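On the Keeping of Household Papers

22 July 2025

Following the death of my aunt in June, it fell to me to put her papers in order. She had lived in the same house in Larnier for most of her adult life and had thrown away very little. I set down the method I followed, together with certain matters I would handle differently, as several readers have written to ask how the work was going.

The papers were kept in three places: a writing desk, a wardrobe on the landing, and a row of shoe boxes under the spare bed. The desk held current business. The wardrobe held what my aunt called the old business, which included gas bills for a flat she left before I was born. The shoe boxes held letters.

I began with the desk. My cousin, Cledwyn Dafis, is joint executor, and we agreed at the outset that neither of us would dispose of any item until both had seen it. This rule slowed the work considerably. It also prevented at least one serious error, when a folded sheet I had taken for a receipt proved to be the only copy of the agreement covering the shared drain.

Each paper was placed under one of the following heads:

Property and boundaries
Bank and savings
Pension
Insurance, current
Insurance, lapsed
Medical
Correspondence
To be decided

The last head grew faster than any other. By the end of the first week it filled a laundry hamper. I would advise anyone undertaking similar work to do without such a category altogether, or at least to empty it each evening.

Bank statements presented fewer difficulties than expected. The solicitor, Viola Zuccaro, asked to see those for the most recent years only, and was content for the remainder to be shredded. A household shredder is not suited to the task. Ours stopped after 200 sheets and had to be left to cool, and the noise was such that the neighbours enquired. We afterwards took the sacks to a firm in Trasari, which dealt with them while we waited.

The insurance papers required greater care. My aunt had taken out a small policy with a company that has since changed its name twice. The certificate gave a sum of £1000 and no date on which it ended. The enquiry remains open and I do not propose to say more about it at present.

The letters were a different matter. There were 32 bundles, each tied with kitchen string, and she had arranged them by the town from which they were sent and without regard to the writer. I was at first inclined to rearrange them by correspondent. Bimla Rajput, who was my aunt's friend for many years and who shared a landing with her at college, asked me to leave the order as it was. I am glad to have agreed. Read in that order, the letters from the coast sit together, as do those from the years when half the family was in lodgings in the north, and one follows a place through several hands.

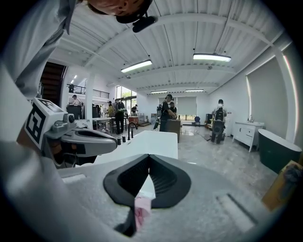
As to storage, I have moved the bundles into archive boxes with close-fitting lids. The string has been replaced with cotton tape, as the string had marked the outer envelopes. Photographs found among the letters have been left with the letters to which they belonged, each in its own paper sleeve. I have written on the sleeves in pencil and on nothing else.

A list of the boxes has been typed and a copy sent to each member of the family. It runs to four pages. Corrections are welcome, in particular as regards the surnames on the second page, where my aunt's handwriting allows of more than one reading. The person she calls "R." is believed by my cousin to be a dentist and by me to be a lodger.

Two matters are outstanding. The first is the ownership of the piano stool, inside which a further quantity of sheet music and receipts has since been found. The second is the recipe book, which three members of the family have requested. It is proposed that a copy be made for each of them and that the original remain with Bimla, who wrote a good part of it. I have obtained a price for the copying and expect to have the book back before the house is handed over.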